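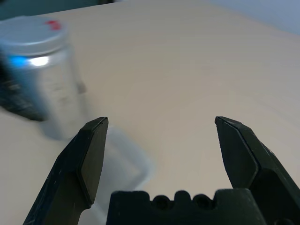

Four Nights Above Stestach

The road to Stestach climbs through so many hairpins that I stopped trying to remember which side the valley was on. Then the trees thin out, the church comes up on the left, and there's the guesthouse, yellow as butter, with its kitchen door wide open and somebody inside singing along to the radio.

I'd booked four nights at the Varnetti on the strength of one line from a reader, who wrote that the plum dumplings were worth the drive. They are! But I'd have gone back for the stairs alone, which creak in a different key on every step, and for the balcony on the second floor where you can sit in your socks at six in the morning and listen to the cowbells start up across the river.

Ilona Szabó and her brother Andor took over the house from an uncle and have been putting it right one room at a time. Mine was number three, low ceiling, deep window, a bed so high I had to hop. There's no television and the wireless reaches as far as the landing (people gather there in the evening with their phones, very sociable, like smokers used to be). Rooms are 70 euros with breakfast, and breakfast is a serious matter: sour cherry jam, warm rolls, two kinds of sheep's cheese and eggs however you like them.

Ask for the back of the house if you sleep lightly. The front looks over the square, and the bakery van arrives before five.

Walking out of the door

What I loved most is that you don't need the car. The Jender path starts behind the church, crosses the stream by a plank bridge and then goes up, steadily, through beech woods to a ridge at just over 1,000 meters. I took three hours to the top, with a long stop for wild strawberries. Milovan Kolev, a retired forester who was repainting the trail marks that week, caught up with me twice and both times told me to tie my laces.

"Go left at the hut," he said. "Right is shorter, but left has the view."

So I went left. You come out of the trees onto open grass and the whole range is lined up in front of you, blue behind blue, with a few scraps of snow still hanging on in the gullies. I ate my cheese roll there and didn't want to come down. 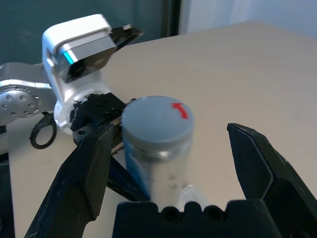
Small pleasures, and plenty of them, on a slow stay in Stestach.

The village itself takes twenty minutes to see and a couple of days to enjoy. There's a shop that sells rope, batteries and excellent poppy seed cake. Béla Farkas opens the old mill for visitors most afternoons and will run the wheel if the water's high enough; knock loudly. The swimming hole below it is cold enough to make you shout, and everyone does.

For dinner you can eat at the Varnetti or walk down to Hollis, a tavern with six tables under a walnut tree, where Vlastimil Šimko grills trout and brings out whatever vegetables he has picked. I went three times. Order the cucumber salad, then order it again.

Ilona says October is her favorite month, when the beeches turn and the fog sits in the valley until lunch. I've already asked her to keep number three for me.

If you go

The bus from the valley station runs twice a day and stops at the church. It takes 70 minutes and the driver will let you off at the Jender trailhead if you ask. Bring cash for the mill and the tavern. Dogs are welcome at the Varnetti on the ground floor only. Prices were correct on 01/06/2024.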